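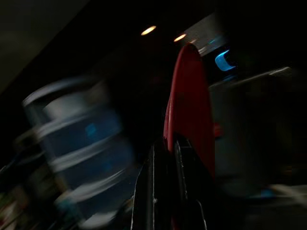 Sovton opens shared kitchen at Fletley for small food makers and home cooks

FLETLEY – Sovton has opened a shared kitchen on the ground floor of the former Mészáros bakery in Fletley. The kitchen can be booked by the hour by anyone who lives or works in the town, and it takes its first regular bookings in December.

The bakery had been closed for four years. Sovton, which rents out work space in Fletley and neighboring Teltaden, took on the lease last spring and has spent the months since on plumbing, wiring, new cabinets and a full set of kitchenware. The front of the building, where bread was once sold, is being kept as a place to sit and eat and will open later.

The Fletley kitchen is the second one run by Sovton. The first, in Teltaden, opened with a single room and now has 22 households and small businesses on its booking list. Most of them come to cook in larger amounts than their own kitchens allow, or to share a meal with people they can't fit around a table at home.

The Fletley room was planned after talks with those users. Many of them asked for an ordinary home kitchen with everyday plates, cups and bowls, and did not want a restaurant kitchen with equipment they would have to learn. They also asked for more counter space around the sink, where most of the work in Teltaden ends up being done.

The new kitchen has a stainless steel sink with a single basin, set into a black speckled countertop. The cabinets under it are beige-gray, with drawers on one side of the unit and a large door on the other. 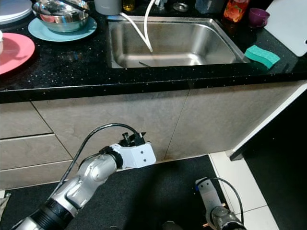
The sink and countertop in the new shared kitchen at Fletley.

Plates, cups, bowls, cutting boards and basic utensils are included in the price of a booking. So are dish soap, sponges and dish towels. Users bring their own ingredients and may bring their own pans and knives if they prefer them. Plates come in white and in several colors, among them light blue and pink. The mix is partly the result of a collection held in Teltaden, when residents gave kitchenware they no longer used.

Sovton asks each user to leave the room ready for the next one. Dishes are to be washed and put back in the cabinets, the counter wiped down and the sink rinsed. The last half hour of every booking is free of charge and is meant for cleaning up. A printed list by the door says where things go.

Cooking oil should not be poured down the drain. A lidded can for used oil stands outside the back door and is emptied by Sovton. Food scraps go in the green bin next to it.

Small items can be left between bookings on a shelf in the storage room, which used to hold flour. There are 28 shelves, each with a number, and one is given to each regular user for as long as the bookings continue. Anything that has to be kept cold must be taken home – the refrigerator is for use during a booking only.

The work on the building was done in stages. The old floor drain was found to be cracked and had to be replaced, which pushed the opening back from early fall. The bread oven, put in by the bakery in 2000, could not be repaired and has been removed. Its brick surround is still in place, and Sovton plans to fit it with shelves for cookbooks.

Bookings can be made for a minimum of two hours, from 7 a.m. to 10 p.m. Up to eight people may use the kitchen at one time. Children are welcome with an adult. Users who plan to sell what they cook need to show their own food permit before the first booking, and Sovton can give them a copy of the floor plan if the permit office asks for one.

A short introduction to the kitchen is required of all new users. It takes 20 minutes and covers the stove, the water shutoff, the fire blanket and the lock on the back door. People who already use the Teltaden kitchen only need to be shown the shutoff and the lock.

The entrance is on the yard side of the building. There is a ramp at the door and room to park two cars for unloading.

Booking forms are available at the Sovton offices in Fletley and Teltaden. Questions from the press can be left at the front desk of either office.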